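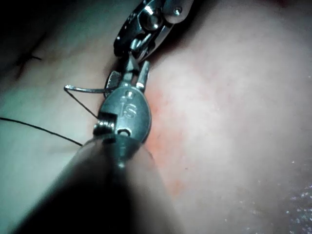 Section 4. Suturing drills on the trainer

Read Section 3 first. If your instruments are not yet seated and homed, you are in the wrong section, and the arms will let you know.

Before you start

Sign in on the Meesuk console with your own name. Last May we had 1,702 logged runs under "test", and Joana Amaral had to sort them.

Set motion scaling to 2 for your first week. You will want to set it lower. Everyone wants to set it lower.

4.1 Picking up the needle

1. Bring both instruments into view before you touch the clutch. An arm you can't see is still an arm.
2. Close the jaws on the curved needle, away from the tip. Squeeze until the grip bar turns solid, then stop squeezing.
3. Check that the thread runs free of the wrist. If it has looped around the pulley, open the jaws over the tray and start again.

Caution: Never pull a looped thread free by rotating the wrist. The cables are thin, the replacements come from Flornholm, and the club budget comes from bake sales.

4.2 Passing from one instrument to the other

1. Hold the needle still with the first instrument.
2. Bring the second instrument in slowly and close its jaws on the needle.
3. Wait for both grip bars to turn solid.
4. Release the first instrument. Only the first.

Note: There is no force feedback on this system. If you feel resistance, you are leaning on the armrest.

4.3 Placing the stitch

1. Enter the tissue with the tip square to the surface.
2. Follow the curve of the needle with your wrist. Dragging it straight through tears the tissue and costs 8 points under competition rules.
3. Draw the thread through gently, leaving a short tail for the knot.

Caution: If the console shows CABLE TENSION, press pause and fetch Brahim El Idrissi. Do not press resume to see whether it goes away. Tiago Pacheco has run that experiment for all of us.

4.4 Ending your run

1. Park the needle in the foam block. "Somewhere on the tray" is a different location.
2. Open the jaws, retract both arms, and log out.
3. Write your score in the binder, including the bad ones. A perfect run is 100, and the column is wide enough for it if the need ever arises.

Knot tying is covered in Section 5.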